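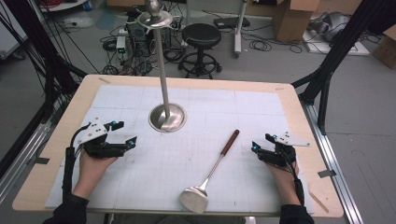 Which tools should go on a utensil stand, and which should stay in a drawer?

The ones used at the hob every day, such as spatulas, ladles and slotted spoons, go on the stand. Anything sharp, anything short and anything used less than once a week stays in the drawer.

Progress report to the Zonness Fund
Project: Shared kitchens, Jendholm
Prepared by Ülle Avotiņš
Date: 8/6/22

1. What the grant is for

The grant of £1,424 is to improve how small kitchen tools are stored in the two shared kitchens at Jendholm, known as Rirker and Yau after the streets they face. In the original application we said that people cooking there spent too long looking for things, and that drawers were overfilled and hard to keep clean. The plan was to sort what we had, replace what was worn out and move the daily tools on to upright stands beside the hobs.

2. Work done since the last report

Sorting at Rirker was finished in April. Every drawer was emptied, washed out and relined. Tools with loose heads, split handles or melted edges were thrown away. Good duplicates were boxed and sent over to Yau, where the shortage was worse.

Sorting at Yau is done apart from the tall cupboard by the back door, which still holds baking tins and a number of things left behind by previous groups. We have put a notice up asking for these to be collected.

The stands have been chosen. We looked at three types: a heavy pot, a wall rail and a central pole with a holder at the top. The pot was cheap but collected crumbs and water in the bottom. The wall rail would have meant drilling into tiles, and the landlord has not given permission for this at Yau. We went with the pole type in stainless steel. It has a round, shallow base and a star-shaped holder with a knob on top, and the whole thing can be carried to the sink.

For the spatulas we settled on a wide steel head with a wooden handle. Regular users at both kitchens preferred the feel of the wood to plastic. The wood does need more care and this is covered in section 4.

3. Spending to date

Utensil stands, both kitchens: £600
Replacement spatulas, ladles and spoons: £231
Drawer liners, labels and storage boxes: £100

The rest of the grant has not been spent. We expect to use most of it on shelving for Yau once the tall cupboard is clear. Receipts are held in the office and copies can be sent on request.

4. How the stands are being used

The written instructions have gone through two versions. The first ran to a full page and hardly anyone read it. The present one fits on a card and says the following.

Stand the base on a flat, dry part of the worktop, an arm's length from the hob.
Hang the heaviest tools opposite each other.
Dry handles with a cloth before hanging them up.
Wash the base at the end of every session.
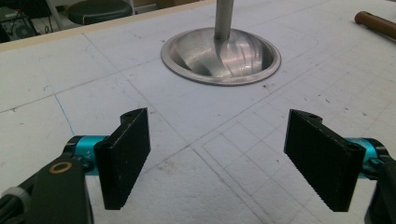 The second line on the card was added after a complaint from the Tuesday lunch group, who had hung two ladles and the large spatula on the same side and found that the stand leaned. Spreading the weight dealt with it and we have had no further complaints. We did consider a wider base, but the supplier's next size up would not fit between the hob and the bread bins at Rirker.

Wooden handles are not to go in the dishwasher. This is the rule most often broken, mainly in the evenings when people are in a hurry to lock up. We now oil the handles with food-safe oil on the first working day of each month. It is a short job and the evening groups take turns.

5. Problems and changes to the plan

The first delivery of stands was late and one arrived with a scratched base. The supplier replaced it at no charge - this did not affect the budget but it did put the work at Yau back.

We had intended to label each place on the stands so that every tool had its own position. We tried this for a fortnight at Rirker and dropped it. The paper labels came off in the steam and people hung things wherever there was room. Labels have been kept for the drawers, where they work well.

6. Next steps

- Clear the tall cupboard at Yau and measure for shelving.
- Get two quotes for the shelving and send them to the Fund before ordering.
- Ask both kitchens whether a second stand is wanted for the baking area.
- Replace the instruction cards with laminated copies.

We would be grateful if the Fund could confirm that shelving can be paid for under the existing budget heading for storage.

Jendholm > Shared kitchens > Reports to funders
Contact the kitchens office | © Jendholm Shared Kitchens | Back to top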